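Plier le linge pour un robot : conseils d'atelier pour enregistrer de bonnes démonstrations

Tenir une pince à la main et refaire vingt fois le même geste paraît simple. Voici ce que nous appliquons à l'atelier Flerkum quand nous préparons des exemples de travaux ménagers : serviettes, torchons, rangement de table.
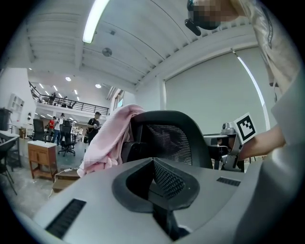 Préparer le poste

Dégagez la table et un mètre de sol devant elle. Les câbles passent derrière les pieds ou sous un passe-câble, jamais en travers du chemin.

Une serviette posée sur un dossier de chaise fait un bon point de départ pour les gestes de saisie. Le tissu pend librement et la pince peut l'approcher par le haut ou par le côté. Sur un plateau bien lisse, le même tissu s'aplatit et les débutants raclent la table.

Gardez l'éclairage du plafond allumé toute la séance. Si la lumière du jour entre, notez-le dans la fiche.

Vérifier la pince

Ouvrez et fermez les doigts à vide 5 fois. Un frottement se sent tout de suite dans la poignée. Essuyez les marqueurs carrés noir et blanc avec un chiffon microfibre sec. L'alcool finit par ternir l'impression, et un marqueur rayé se remplace. Ne posez pas la main sur les grilles d'aération du boîtier.

Serrez les vis des doigts à la main, puis un quart de tour de clé. Ekrem Şimşekoğlu a fendu deux supports l'an dernier en forçant davantage. Les pièces de rechange sont dans le tiroir marqué Pelel.

Faire le geste

Commencez loin de l'objet, marquez un temps d'arrêt, avancez, saisissez, déposez, reculez. Une démonstration de pliage dure 16 secondes chez nous. En dessous, les mouvements sont trop brusques pour être repris par le bras.

Travaillez à une seule vitesse. Si vous hésitez, hésitez jusqu'au bout et gardez la prise : les corrections en cours de route servent aussi à l'apprentissage. En revanche, si l'objet tombe hors de portée, arrêtez et jetez l'enregistrement.

Changez quelque chose toutes les 12 prises : la position de la serviette, sa couleur, la hauteur de la chaise, le côté d'approche. Un lot où tout est au même endroit apprend au système à viser cet endroit, serviette ou pas.

Quand on est deux par poste, le second reste sur le côté et ne tend le bras que pour remettre l'objet en place, entre deux prises.

Trier et nommer

Le tri se fait le jour même. Regardez le début et la fin de chaque prise en accéléré, puis classez : bon, à revoir, à jeter. Le lot Cevdale comptait 1 702 prises quand nous l'avons fermé en avril, et celles classées « à revoir » ont demandé plus de travail que toutes les autres.

Pour les noms de fichiers : tâche, poste, opérateur, numéro. Pas d'accents ni d'espaces. Les remarques vont dans la fiche.

Entretien du linge

Les serviettes se lavent à 40 degrés sans adoucissant, qui rend le tissu glissant entre les doigts de la pince. Gardez-en quelques-unes usées. Les neuves ont des plis d'usine qui disparaissent au premier lavage, et il vaut mieux avoir les deux dans le lot.

Fiche mise à jour par Tapio Eskola, 2026-02-06. La version pour les postes Kershaw est affichée près de l'évier.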